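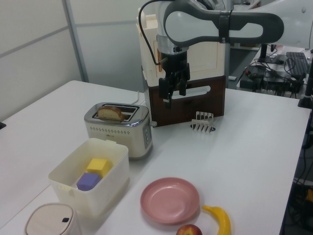
Fig. 1. The arm over our breakfast table, with the toaster, the toast rack and the pink plate.

Project Bundcombe – what I did with my semester

So my part of Bundcombe was teaching the arm to move toast from the toaster to the rack, by remote control. I drove it with a hand controller, and every run got saved so the model could copy me later. Sounds easy! My first 14 runs were awful (I kept closing the gripper too early and squashing the bread), and I threw them all out.

After that I slowed way down and it got kind of fun. I ended up with 70 good runs, each one starting with a slice sticking up and ending with the arm back over the table. I moved the plate and the banana between runs so the model wouldn't get too used to one layout – my partner's idea, and a good one.

The rack is the hard part. Those wire dividers are close together, and if you come in even a little crooked the slice catches. I still need to redo 4 runs where I bumped it.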